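Ticket 525: Which rules apply to wrapped items in the utensil holder task?
Project: Tokano tabletop collection
Category: Protocol / good practice
Opened by: Mio Furukawa
Opened: 2023-05-30
Status: Resolved (one follow-up open)

Initial report

Hi all! I'm putting this in as a ticket because I've asked it in chat twice and it scrolled away both times. The review step keeps rejecting my chopstick episodes and I can't work out which rule I'm breaking. Out of my last batch of 46, the checker sent back 13, and every single one has the same note on it: "object state unclear at release." That's it, that's the whole note.

Setup, so you don't have to ask: kitchen table with a cloth on it, the grid-sided utensil holder, chopsticks still in their plastic sleeves, two hand-held grippers, one per hand. Task card says "place wrapped utensils in holder." I'm on handbook revision 7.

What I've already checked:

Calibration on both grippers, before and after the batch. Fine.
Jaw pads wiped down per the start-of-session list. Fine.
Time sync between left and right. Fine, and I redid it anyway.
Lighting. I tried it with the ceiling light on and off and got rejections both ways.

So my actual question is whether section 4 (release rules) was written with bare utensils in mind. It says the object has to be "fully supported by the container before the jaws open." With a bare chopstick I know what that means. With a wrapped pair, the film sticks out past the ends and catches on the grid, and I really can't tell if a pair that's hanging by its plastic counts as supported. I've been saying yes. I suspect the checker has been saying no!

Update 1, same day

Reply from the Prosser desk (they own the review tool). They pulled three of my rejects and sent me the timestamps, which was really kind of them, and I sat down and watched them with a cup of tea. In two of the three I open the jaws while the pair is still sliding. It settles maybe a second later, leaning on whatever was in there before it. The third one looks fine to me, and I've asked for a second look.

They also pointed me at a line in section 2 I'd completely skimmed past: "Wrapped items are handled by the contents, never by loose film." Well. I have definitely been grabbing the empty end of the sleeve whenever it was closer. It's so easy to pinch! But the stick then swings around inside the plastic and you lose any say in where it points, so okay, I get it.

Update 2

Tried a short practice run with three changes, none of it submitted:

1. Close on the sticks themselves, somewhere near the middle of their length.
2. Go in at a lean, lower end first, and keep the jaws closed until I feel it touch bottom.
3. Hold still for a slow two-count, then open, then back straight out along the way I came in.

Much better to do, and I felt a lot less rushed. The one that still gives me trouble is the shallow lean, where a pair goes in and flops over sideways with the rest. Section 4 doesn't mention angle anywhere that I can find. Is a pair that lies way over still "placed"? I'd say so if the ends are down inside a compartment, but I'd like it in writing before I do a whole new batch on my own theory.

Also (separate gripe, sorry) the two-hand rule. Section 6 wants the idle gripper "parked clear of the work area," and on a small round table there is nowhere that's clear. I've been holding the second one off to the right side, pointed in. Please tell me that's allowed.

Update 3

Prosser desk asked for a view from the working gripper so everybody's arguing over the same table. Attached.

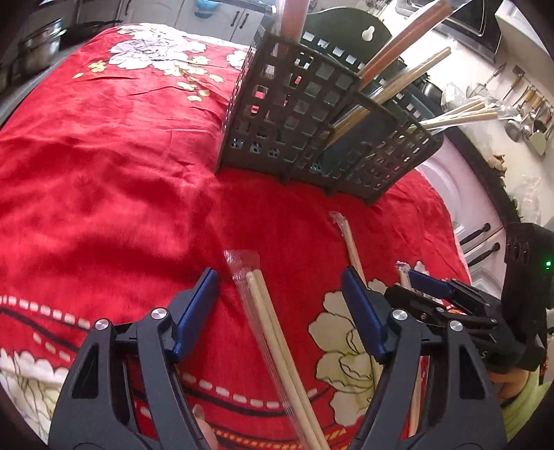 Attachment 1: holder part-filled, three wrapped items still on the cloth, second gripper at right.

For the angle question, compare the far right compartment with the two pairs leaning toward the upper right. Those two I'd pass without thinking. The fanned group on the right is the sort of thing I mean by shallow, with the plastic extending past the ends.

For the section 2 question, look at the nearest pair. The flat end of the sleeve past the rounded tips is exactly the bit I used to go for, and I've now sworn off it.

Update 4

Answers back from the protocol folks at Lorkeck, pasted in more or less as I got them:

Supported means resting on the holder or on other items inside it. Hanging by film alone is a fail, so regrip and reseat it.
Any lean is okay as long as the lower ends are inside a compartment. They're adding that sentence to section 4.
Film sticking out over the top is okay. Don't tuck it in.
Idle gripper may stay in view if the jaws are still and it isn't touching anything on the table. "Parked clear" is getting reworded.
If a sleeve tears during a pick, stop the episode and tag it. Don't carry on with a half-open one.

That last one I hadn't even asked about, but good to know.

The third reject got its second look too, and it was overturned, yay. The other 12 stand, and I'm fine with that. I'll redo them with the slower release.

Resolution

Cause: releasing before the pair had settled, plus gripping by the sleeve end. No fault on either gripper. Wording gaps in sections 4 and 6 passed to Lorkeck for the next revision.

Follow-up still open: Wullden uses the same task card for wrapped straws, and I have no idea if "by the contents" makes sense for something that squashes. I've linked their ticket to mine and will leave it to whoever picks that one up. If you want my practice notes, just comment and I'll paste them in.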